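Search this site
Enter keywords

Small parts drive is back in Gurkville
08/04/2018

Good news for anyone with a junk drawer! The Divel repair room in Gurkville is sorting beads, screws and buttons again, and I went over to get my hands dirty (well, dusty). Last May we got through 91 bags of odds and ends, and I still find buttons in my coat pockets.
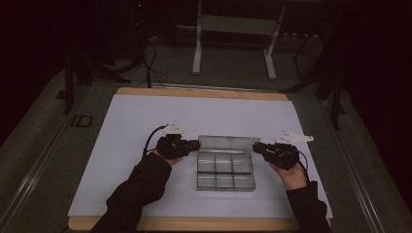 My favorite thing for this job is still a clear box with a lid that flips up and little compartments inside. You can tell what you've got without opening it, and washers don't end up in with the beads! Dehghan Hardware is giving us a good price on more of them, and the folks over in Stinden have asked for five once they're filled.

Drop-off is at the side door until 5, and please tape your bags shut. I'll be the one at the button end, with over two pounds of them still to go.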